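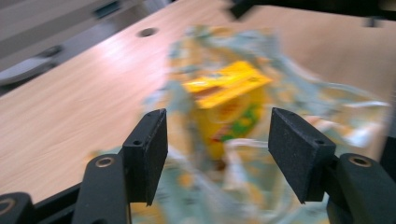 A clear plastic bag with a yellow package inside, on a light wooden table.

How to Store Dry Food So It Keeps (and Which Advice to Skip)

Most guides to storing dry food are written by people who would like to sell you containers. You read four paragraphs about the horrors of the half-open flour bag, and then there is a link to a set of matching bins with bamboo lids. I have bought the matching bins. They look good, they hold less than you think, and the rice in them tasted the same as the rice in the bag it came in.

So this is a how-to for an ordinary kitchen: flour, rice, pasta, beans, oats, sugar, coffee, nuts, crackers. It assumes you have one or two shelves and not much patience. If you are filling a basement for the end of the world, you need a different page.

Before you buy anything

Take everything out and look at what you have. You will find doubles. In my last clear-out I found 5 open bags of lentils, three of them the same kind. No container system would have prevented that. I kept buying lentils when I couldn't see the ones I owned.

Throw out whatever smells wrong. Rancid flour smells like old crayons or putty, and rancid nuts taste bitter at the back of the tongue. Dry beans rarely go bad but they do get old, and after a few years they can stay hard no matter how long they simmer. If a bag of chickpeas has moved house with you, let it go.

Then check for bugs. Look in the folds of the bags, under the flaps of boxes, and in the corners of the shelf. You want to find webbing, small brown beetles, or little pale caterpillars before you put anything back. One infested bag of birdseed can supply the whole kitchen, and birdseed is where I would look first.

Wipe the shelf with warm soapy water and let it dry completely. Some people swear by bay leaves. I tried bay leaves for a whole winter and had pantry moths walking across them by spring. They do no harm, and I would save them for soup.

What you are protecting food from

Damp, air, heat, light and insects, in whatever order your kitchen makes worst. A dry apartment with the heat on has very little trouble with damp. A kitchen near the coast in September has plenty.

Things high in oil go off first. That means nuts, seeds, whole wheat flour, brown rice, cornmeal with the germ left in, and wheat germ itself. Air and heat are the enemy, and the fix is cold storage.

White rice, white sugar, salt, dry pasta and dried beans hardly care. Keep them dry and keep the bugs out. Anyone selling you a vacuum pump for white sugar should be asked what they think is going to happen to it.

Crackers, cereal and cookies go soft. They only have to pick up a bit of moisture from the room, so a tight seal matters more here than anywhere else on the shelf, and most people give these foods the worst seal they have, a rolled-down inner bag in a torn box.

The cheap method: a bag inside a bag

I know how dull this sounds. Leave the food in the package it came in, press the air out, fold the top over twice, clip it, and put the whole thing inside a second clear plastic bag that closes properly.

It has several things going for it. The label, the date and the cooking directions stay with the food. The outer bag catches leaks, and it holds a problem in one place if something hatches. It takes up less room every time you use some of the food, which no jar will ever do.

Step 1. Shake the food down to the bottom of its package.

Step 2. Flatten the empty part from the food upward with the side of your hand. Don't squeeze crackers, obviously.

Step 3. Fold over twice and clip. A wooden clothespin does the job. A rubber band works too until it dries out and snaps.

Step 4. Put it in the outer bag, folded end first, so the weight of the food keeps the fold shut.

Step 5. Press out the air again and close it.

The outer bag can be used many times. Turn it inside out, shake out the crumbs, wipe it, dry it. If it held raw meat or anything moldy, throw it away.

What this won't stop is a determined moth larva. They can chew through thin plastic. If you have had moths in the last year, use glass or hard plastic with a proper gasket for flour and grains until you have gone a full season without seeing one.

Jars and bins

Glass jars with rubber gaskets are very good. They are also heavy, breakable and hard to fit on a shallow shelf. Old pasta sauce jars are nearly as good and you already own them. Boil the lids if they smell of garlic. Sometimes they will still smell of garlic, and that is a jar for dried beans.

Hard plastic bins vary a lot. I have used Plostix bins, which seal well for the first year and then less well once the corners of the lids start to lift. I have also used the Friesen ones with the button on top. The button is fun. The seal around it collects flour, and you need a toothpick to get it out.

You can test any container at home without taking the box's word for it. Put a dry paper towel inside, close the lid, and hold the whole thing under water in the sink. Leave it there while you wash a few dishes. If the towel comes out damp, you have a container that keeps out dust. Fine for pasta. I wouldn't put crackers in it.

Of the bins I have bought over the years, 2 passed this. Both were among the cheaper ones.

If you do pour food into a jar, cut the date and the directions off the package and tape them to the back. You think you will remember how much water the short-grain rice takes. And don't top up. Finish what is in the jar, wash it, dry it, then refill. Topping up leaves the oldest food at the bottom for good.

The freezer question

You will read that all new flour and grain must be frozen for several days to kill insect eggs. It works, in that freezing does kill them if it's cold enough for long enough. Whether you need to do it is another matter. I did it for a couple of years, stopped, and noticed no change except that I had my freezer back.

I would still do it with anything from a bulk bin, and with anything at all if you have had moths recently. Four days at 0 degrees Fahrenheit is a sensible minimum, and a full week is better for a big bag. Wrap it well first. When it comes out, leave it sealed until it reaches room temperature. If you open it cold, water from the air settles on the food, and you have made the very problem you were trying to avoid.

For whole wheat flour and nuts, skip the question and leave them in the freezer. They don't freeze into a block, and you can scoop them straight out.

Those little packets

Oxygen absorbers are for food you plan to leave alone for years in a container that truly seals. Put one in a jar you open every morning and it will be used up in short order, soaking up the air of your kitchen.

Silica gel packets deal with moisture. A food-safe one in the cracker tin does seem to help a little in a humid month. I wouldn't pay much for them. Zindik sells a "pantry pod" that is, as far as I can tell after cutting one open, a plastic egg full of silica beads. Don't put any kind of drying packet in with brown sugar, which wants to stay moist, and keep them all away from small children and dogs.

A friend of mine, Åsmund Viklund, disagrees with me on this and keeps packets in everything. His crackers are crisp. He also lives somewhere very dry and finishes a box in two days, so I don't count that as evidence.

Dates on packages

A "best by" date on dry food is the maker's guess about quality. It has very little to do with safety. White rice a year past its date is dinner. Whole wheat flour a year past its date, kept in a warm cupboard, is probably putty. Smell it and decide.

What helps more is the date you opened it. Write the month on the package with a marker. I've tried apps for this, including one called Neltumura that wanted me to scan every item and then told me my salt was expiring. The marker is still in the drawer.

Where to put it all

Away from the stove, and not over the dishwasher, where the steam comes up every time you open it. The cupboard above the fridge is often warmer than people expect, so keep oils and nuts out of there.

Put the oldest food at the front. If a shelf is deeper than your forearm, use a shallow tray you can pull out like a drawer. A baking pan is fine.

Comments

Rogério Guimarães
I did the paper towel test on a set of 19 containers I got as a wedding present. Not going to say the brand. Let's say I now have a lot of very nice boxes for buttons and screws. Question about coffee, though. You list it at the top and then never mention it again?

Reply from the author
Fair catch. Whole beans, in the bag they came in, folded tight, inside a second bag, in a cupboard away from the stove. Buy less at a time. If you have to freeze coffee, freeze it in small portions and don't put a thawed one back.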